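How to Test a Robot Arm on Household Chores (Before You Believe the Video)

Posted 11 February 2020

Quick one, I have a bus to catch. People keep asking if an arm can tidy up a playroom yet, or sort a bin of parts at the end of a shift. Short answer: sort of. Slowly. With a lot of help from whoever set up the table. Long answer is to test it yourself, and below is how we do it at Prernholm.

What you need

An arm with a two-finger gripper. We use a Steton, any small one will do.
A flat board, pale if you can get it.
Toy blocks in mixed shapes. Wood, painted, plain colors.
A tray to put them in.
A timer and a notebook. Paper. The laptop will be busy.

Why blocks? Picking toys up off the floor is the chore everybody wants gone, and blocks are the easy version of it. No floppy arms, no string, nothing see-through. If it can't do blocks it can't do socks.

Step 1. Fix the board down

Clamp it or screw it to the bench. Ours slid the first time and I lost a whole afternoon thinking the calibration was off. It was the board. Push it hard with your hand, if it moves at all do it again.

Step 2. Set the speed low

Start at a quarter of whatever the maker says is safe. You will want to go faster. Don't, not yet. Check the stop button works before anything else, then check it again with the arm moving.

Step 3. Teach the height

Bring the fingertips down by hand until they nearly touch the wood. Save that. Then raise it a hair and save that one too, as the working height. Too low and it scrapes, too high and it pinches the top off a block and drops it. Most of our misses in May were height, not vision.

Step 4. Easy run first

One shape, spread out, lots of room between. Cubes are good. Let it do the full pick and place with nobody touching anything. Write down every miss and what kind: didn't see it, saw it but missed, got it and dropped it. Those are three seperate problems with three separate fixes.

Step 5. Now mix it up

Real mess is in clumps. So put the pieces close, some touching, and use shapes that don't have two nice flat sides. Stars are mean. Two stars leaning on each other are worse, the gripper goes for one and shoves the other. A cylinder standing up is fine until it gets bumped, then it rolls and your saved positions are junk.

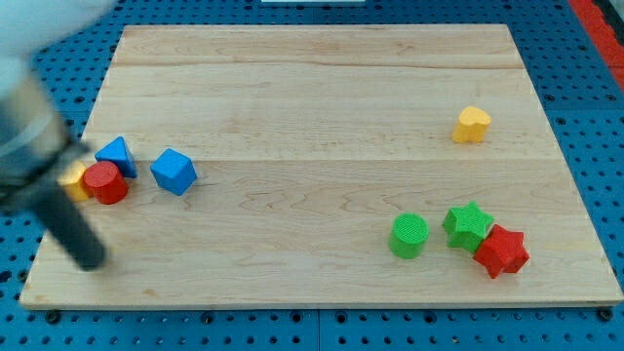
Mixed shapes for step 5: arm coming in at the left group, heart on its own, green and red stars touching at lower right.

Leave one piece by itself, like the heart. It tells you if a miss is down to the crowding or down to the shape. Cheap trick, saves hours.

Watch the fingers on the way in, too. They need somewhere to go on both sides of the block. When two pieces are tight together there's no gap, so either the software picks a different one first or it has to nudge them apart. The Caveck planner we run does the first. Nudging we're still working on.

Step 6. Count honestly

A pick only counts if the block ends up in the tray with no human hand in there. We logged 1860 tries before I trusted the numbers at all. You don't need that many to learn something, but ten is not a test. And keep the bad runs in the log, including the ones where someone leaned on the bench.

So can it do chores?

Shop floor, same parts, same spot every time: yes, and has for years. Playroom: no. It can clear a board somebody laid out for it, under good light, and I can do the same board by hand in the time it takes the thing to warm up. A kid could too, if you could get one to.

I'd look again in 2 years. Laundry I wouldn't bet on.

Troubleshooting

Arm stops halfway: joint limit, move the tray closer.
Fingers slip: wipe the blocks, then wipe the pads. Rubber pads beat bare metal.
Picks the same empty spot over and over: camera got knocked. Redo step 3.
Stars never work: turn the wrist so the fingers land in the notches. Took us 4 tries to get the angle right.

Next page is the Urio tray setup, still writing it. Email if somthing in here is wrong.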